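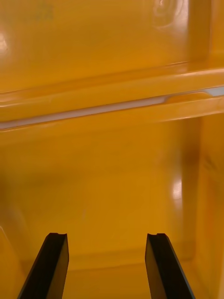 Bac en plastique jaune, vue intérieure.

Technicien ou technicienne de contrôle des emballages réutilisables (H/F)
Référence : 339
Employeur : Baltico
Lieu de travail : dépôt de Stikholm
Contrat : durée indéterminée, temps plein
Prise de poste : octobre

Contexte
Baltico loue et entretient des contenants de transport pour l'industrie alimentaire. Le dépôt de Stikholm assure la réception, le lavage, le contrôle et la remise en circulation des bacs, caisses et palettes plastiques. L'équipe compte 19 personnes réparties en deux postes. Le titulaire est rattaché à Rekha Devadiga, responsable qualité du site.

Missions
Contrôler les lots à la sortie de la ligne de lavage Zudberg, selon le plan d'échantillonnage en vigueur.
Relever les défauts (fissures, déformations, résidus, marquages illisibles) et les saisir dans le registre du site.
Décider du déclassement, de la réparation ou du rebut, dans la limite des seuils fixés par la procédure 86.
Effectuer les prélèvements de surface et les transmettre au laboratoire.
Vérifier l'étalonnage des thermomètres et des conductimètres de la ligne.
Rédiger les fiches de non-conformité et suivre les réponses des clients, notamment pour le compte D'Souza, dont les bacs font l'objet d'un contrôle à 100 %.

Profil
Diplôme de niveau bac + 2 en qualité, plasturgie ou industries agroalimentaires, ou expérience équivalente en atelier. Connaissance des principes HACCP exigée. La pratique d'un outil de gestion de maintenance est un plus, de même que la lecture de plans de pièces injectées. Anglais technique écrit. Une bonne perception des couleurs est nécessaire — un test est réalisé lors de la visite médicale d'embauche.

Conditions
Travail posté en alternance, 5 h – 13 h ou 13 h – 21 h. Station debout prolongée, ambiance humide en sortie de ligne, port de chaussures de sécurité et de protections auditives. Manutention manuelle occasionnelle. Rémunération selon grille et ancienneté, prime de poste, treizième mois, mutuelle d'entreprise. Le dépôt n'est pas desservi par les transports en commun avant 6 h ; un parking est à disposition du personnel.

Candidature
Adresser un CV et une lettre d'une page au service qualité de Stikholm, à l'attention de Rekha Devadiga, en rappelant la référence 339. Les candidatures sans référence ne sont pas enregistrées. La sélection comprend un entretien technique et une mise en situation au poste de contrôle — prévoir une demi-journée. Les frais de déplacement sont remboursés sur justificatif.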